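Trillness Tabletop Clearing Set: README

Desk litter on wood-grain tops, with dustpan. Release 6. 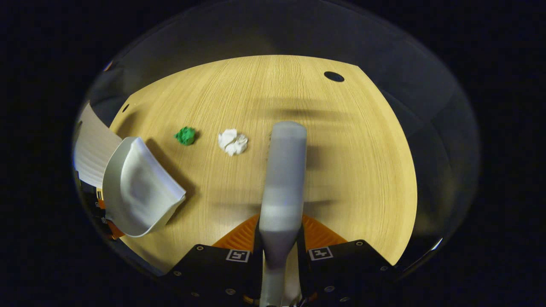

Contents

The set covers one activity: clearing small litter from a table into a dustpan. Recordings were made at two sites, Skendstead and Trerkstead. There are 3,610 clips in total, of which 2,000 come from Skendstead. Each clip has one row in clips.csv and one plain text note.

Litter

Crumpled paper and tissue make up most of the litter. Pieces are logged by colour (green, white, other) and by state (crumpled, torn, flat). Paper and tissue are not told apart once crumpled, and both are entered as "wad". Fine specks and crumbs are entered as "specks" without a count.

Wads are reused until they lose their shape. A wad that has opened out is logged as flat from that clip onwards, even if it was crumpled at the start of the session.

Tables

Tops are bare, with no cloth or mat. Some have cable grommets. A grommet is part of the table and must not be labelled as litter. Release 5 had 17 clips with this error, all corrected. Grain direction is not recorded.

Dustpan

The dustpan stays on the table for the whole clip. Its position is given as left, right or near side, as seen in the first frame. A clip counts as complete when every wad is in the pan. Specks left on the wood do not affect this.

Columns in clips.csv

clip_id: text, unique
site: S or T
wad_count: whole number at the start of the clip
wad_colour: list, separated by semicolons
specks: yes or no
pan_side: left, right, near
complete: yes, no, unclear

Known problems

Shadows fall across many of the tops and can hide specks. Where the labeller could not decide, specks is set to "no".
Moving tools are often blurred. Tool outlines are not supplied.
Trerkstead clips from November have no pan_side value.
White wads under strong light may lose their edges.

Checks

Labels were checked by a second reader using the Chamoun sheet, included as chamoun.txt. Where the two readers disagreed on complete, the value is "unclear". Corrections are merged on Tuesday and listed in changes.txt.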